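Chapter 4
Borrowing for Short Periods

By the end of this chapter you should be able to:
explain the difference between an arranged and an unarranged overdraft
work out the cost of a simple loan
read the main lines of a credit agreement
say what happens when a payment is missed

4.1 Why people borrow

Most households borrow at some point. The money may be for a car, a boiler or a course of study, or it may only be needed to cover the days between a bill and a wage. Chapter 3 dealt with money put aside. We now turn to money that belongs to someone else and has to be paid back, usually with interest.

Interest is the price of borrowing. It is normally given as a yearly rate, even when the loan lasts a few weeks. A lender may also charge fees, for setting up the loan, for paying late or sometimes for paying early. A borrower who looks only at the monthly payment can miss both.

Take the case of Nuala Geraghty, who rents a flat in Wustport and works in a garden centre. In September her car fails its test and the repairs come to £1,062. She has £614 in her current account that she can spare. She is short by £448.

She has three choices. She can use the overdraft on her account with the Halliday Bank. She can take a small loan from the Kincombe Credit Union. Or she can ask the garage to let her pay in parts. We will come back to her several times in this chapter.

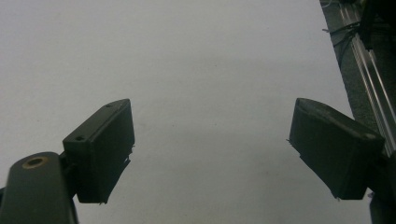
Fig. 4.1 A dark gripper finger with two small round screw holes, beside a plain white surface.

4.2 Overdrafts

An overdraft lets an account holder spend more than the account contains. If the bank has agreed a limit beforehand, the overdraft is arranged. If the customer goes past the limit, or never had one, it is unarranged. The bank may refuse the payment instead of allowing it.

Interest on an overdraft is usually worked out daily on the amount owed. This suits people who need a small sum for a short time. It suits them less well when the account stays below zero month after month, as there is no fixed date by which the debt must be cleared.

Nuala's arranged overdraft has a yearly rate of 30 per cent. If she borrows £448 for a full year and pays nothing back until the end, simple interest comes to:

£448 x 0.30 = £134.40

If she borrows the same sum for one month, the figure is one twelfth of that:

£134.40 / 12 = £11.20

The rate is the same in both sums. Only the time has changed.

4.3 Fixed loans

With a fixed loan the borrower receives the whole sum at the start and repays it in set amounts on set dates. The credit union offers Nuala a loan at 15 per cent a year. Using simple interest again, £448 for a full year would cost £67.20.

In practice she would pay less than this, as each payment reduces the amount on which interest is charged. Section 4.5 shows how to work out the cost on a falling balance.

Activity 4A
Nuala can clear her overdraft after two months. Work out the simple interest she would pay. Then work out the simple interest on the credit union loan over six months. Which costs less, and what else might she want to know before choosing?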